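October, Sunday, 4:10 pm
Plumum spray, second round

Third afternoon on this and I am less convinced than when I started. The claim on the Plumum sheet is that a treated surface "resists dust for weeks." No test method given, no humidity, no mention of what dust. Corkel sells the stuff and their rep told Kacper it had been proven in homes. Whose homes, he couldn't say.

Setup same as last time. Acrylic panels wiped with distilled water, dried overnight on the rack, one set sprayed and buffed, one set buffed with a damp cloth and nothing else, one set left alone. The damp cloth set was my addition. Last week's nice result compared sprayed and buffed panels against panels that nobody had touched, so for all we know we measured buffing.

Dust is from the vacuum bag, sieved, same jar as before. Kacper would like to buy proper test dust from Barua. I would too, but I want to see an effect worth paying for first.

Humidity was 25 percent when I started and the heating had been on since morning. Very dry. Everything in the room clings to everything else, my sleeve included. Noting it because static is supposedly what the spray deals with, so these conditions should flatter it.

Pickup after one hour on the shelf, mean per panel:

untreated: 301 mg
damp cloth only: 188 mg
Plumum: almost the same as damp cloth, and well inside the spread between panels

So most of the improvement comes from wiping the panel. I re-weighed two of the worst ones in case the balance had wandered. It hadn't, though it needs the door shut for a good while before it settles and I doubt we were that patient last week.

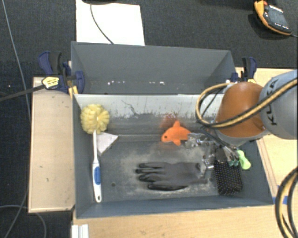 Pale yellow brush and orange fish, gray two-part container.

Soft things are a separate headache. The sheet says "all household surfaces including fabric and plush," and I don't see how we can test plush with this method. You can't buff it, you can't see what has settled, and the fibers shed enough to swamp the weighing. Kacper suggests tape lifts. My worry is that tape pulls off loose fiber and we end up scoring how well the thing was sewn. If we do it, blanks first, plenty of them, and somebody else reads the tapes without knowing which is which.

Same objection to fluffy dusters as the removal step. They carry their own charge, they hold dust from the last panel, and two people never press equally hard. For now removal means the air bulb, held in the clamp, and that's it.

Tried one more thing before giving up on the afternoon. Soltix, the cheap window cleaner from under the sink, sprayed and buffed on the spare panels. It came out a hair lower than Plumum. I do not believe that either. Small batch, and I ran it last, when the air had less dust moving in it. Order of runs should have been shuffled from the beginning. My fault, I wrote the plan.

5:35 pm. Kacper looked over the numbers and thinks the spray may only show its value after several days. Possible. It is also what people say about every product that does nothing in an hour. Fair enough, we leave the second rack out for 13 days with the covers off and weigh at the end, no peeking, no early weighing because someone is curious. Rack is on the top shelf by the window. Please don't move it or dust near it.

To do
Shuffle panel order, write it down before spraying
Log humidity at start and finish
Ask Corkel again for their test report, in writing
Label the damp cloth panels on the back, pencil came off two of them
New sieve, the mesh is torn at one edge — no idea how long it has been like that, so treat last week's masses with suspicion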